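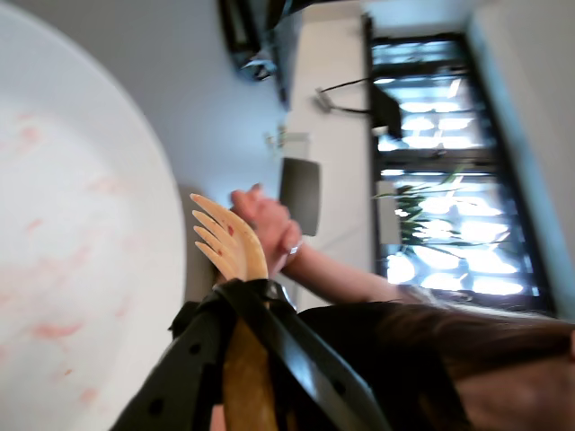 Fork in the gripper, a hand reaching for it at the tines end. Wrist camera view, before the rotation setting in step 3.

Section 4. Setting up the handover node

Okay, so by now you've got the arm talking to Ovcombe and the gripper opens and closes when you ask it to. Good! This section gets you to the fun part, where the arm holds something out and lets go when a person takes it. I do all of mine with table stuff like forks and spoons, so that's what the default settings are tuned for. If you're handing over bigger things, read the note after step 6 first.

You'll need the Clullgate perception package (Section 3) installed and the wrist camera already calibrated. If you skipped calibration, go back and do it. I skipped it once and spent a whole Saturday blaming the planner.

CAUTION: Keep the stop button within reach of your free hand for this whole section. Start with something blunt, like a plastic spoon. Forks come later, and knives don't come at all. The handover node has no idea what's sharp.

1. Start the core first, then the handover node. Open a terminal, run ovcombe start, and wait until it prints "ready". Then run ovcombe handover in a second terminal. If you start them the other way around, the handover node just sits there looking perfectly healthy and does nothing (I know, it's on my list).

2. Open the viewer and pick the wrist camera from the drop-down. You should see both gripper fingers coming in from one edge of the picture. If you only see one finger, the camera has slipped in its mount. Fix the mount, then redo the calibration.

3. Set the camera rotation. My camera is mounted on its side, so the raw picture has the whole room tipped over, with the windows and furniture lying down. The gripper doesn't care, but the hand detector does! It was trained on upright pictures and gets a lot worse on sideways ones. In handover.conf, set camera_rotation to 0, 90, 180 or 270 until the room looks the right way up in the viewer, then save and restart the node.

Note: Rotate in handover.conf only. There's a rotate button in the viewer too, but that one only changes what you see on your screen, and the detector still gets the sideways picture.

4. Check the exposure. A big bright window behind the hand will wreck your detections, and pulling down a blind helps more than any setting I've tried. If you can't do that, switch exposure_mode to "center" so the camera meters on the area near the fingertips. The window will blow out to plain white and that's fine, you don't need it for anything.

5. Teach it the object. Put the spoon between the fingers by the handle, close the gripper, and click Learn Held Object. Hold still for a few seconds while it builds the mask. You want the mask to cover the object and stop at the fingers. If it spills onto a plate or the table behind, move the arm so there's something plain in the background and click again. White plates with sauce on them are surprisingly bad for this (thin pale tines beside a streaky plate, ugh), so I do the learning step over a dark placemat and bring the dishes back after.

6. Set the two distances. These live under [handover] in the same file:

slow_distance = 300
ready_distance = 35

Both are in millimeters, measured from the nearest fingertip to the held object. Inside the first one the arm stops moving and holds its pose. Inside the second, the node starts listening for a pull. Getting close never opens the gripper by itself, so a hand can hover right next to the tines and the arm should just wait.

Note: For larger objects, raise ready_distance a little at a time. People grab a mug from farther out than you'd think.

7. Tune the pull. Run ovcombe handover --pull-test and tug gently on the object a few times, the way you'd take it from a friend. The tool prints a score for each tug. Mine land a bit over 82, and I leave pull_threshold at the default of 7 below my lowest score. Set it too low and the gripper drops things when the arm wobbles. Set it too high and you end up in a little tug-of-war with your own robot.

8. Try it for real. Click Arm Handover, reach in slowly, take hold and pull. The status light in the viewer goes gray, yellow, green as you move in, and the gripper opens on the pull.

CAUTION: If the light flickers between yellow and green, stop there and don't move on to forks. The detector is losing your hand. Go back to steps 3 and 4.

If it still won't see your hand

Rings and watches haven't caused me any trouble. Long hair hanging into the picture sometimes does, mostly when it covers part of the forearm, so try tying it back. Sleeves close to the color of the table are worse. Turn on Show Hand Points in the viewer and watch which points drop out as you reach in, it's usually pretty obvious.

If you're using the Trukon driver for your gripper, update it before you do anything else in this list. Older versions report finger force late, and the pull test scores come out all over the place. The Lundgren driver doesn't have this problem, but it needs force_stream = on in its own config file, and it's off by default.

Once you've got clean handovers with the spoon, save your settings with ovcombe save-profile and go on to Section 5, where we do it backward and the arm takes things from you.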